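Subject: Re: [dernlow-collectors] Dustex for glass cases

In September 2022, Buvance Supplies wrote:
> Members who keep shells or minerals behind glass may like to know that
> Dustex is back in stock. One wipe keeps dust off for 22 weeks. We treated
> 6 cases at the Bako show in April and had no complaints.

No complaints from whom? The Bako show lasts a weekend. My cases don't get dusty in a weekend either, and I put nothing on them.

I'd like to know what 22 weeks means. Was there an untreated case next to the treated ones, in the same room, with the same people walking past? If there was, the notice doesn't say so. Most of the dust in my house gets in through gaps in the case, and a coating on the outside of the glass won't close a gap. A strip of felt along the door did more for my fossils than any spray I've bought.

I'm also wary of putting anything that leaves a film near old paper labels. What's in it?

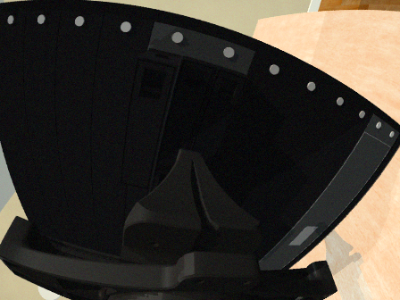
Next one has a cabinet with no cover on top.

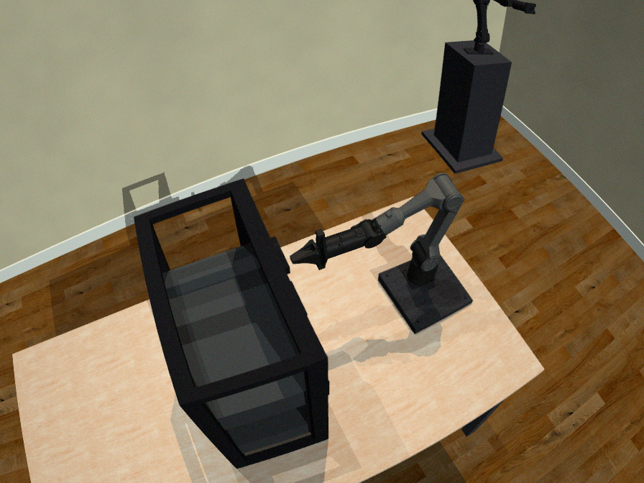
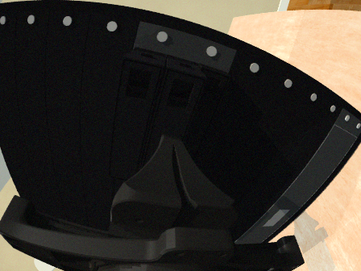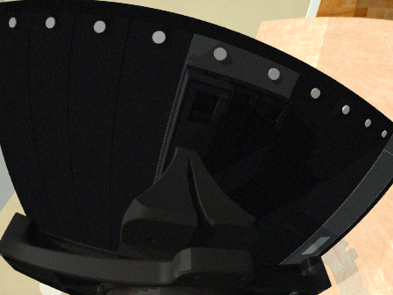

A reply reached me off list before I'd sent this, saying that Dustex worked fine on a bookcase for one winter but left streaks, and that the ingredients aren't on the bottle. I'd still like Buvance to post them.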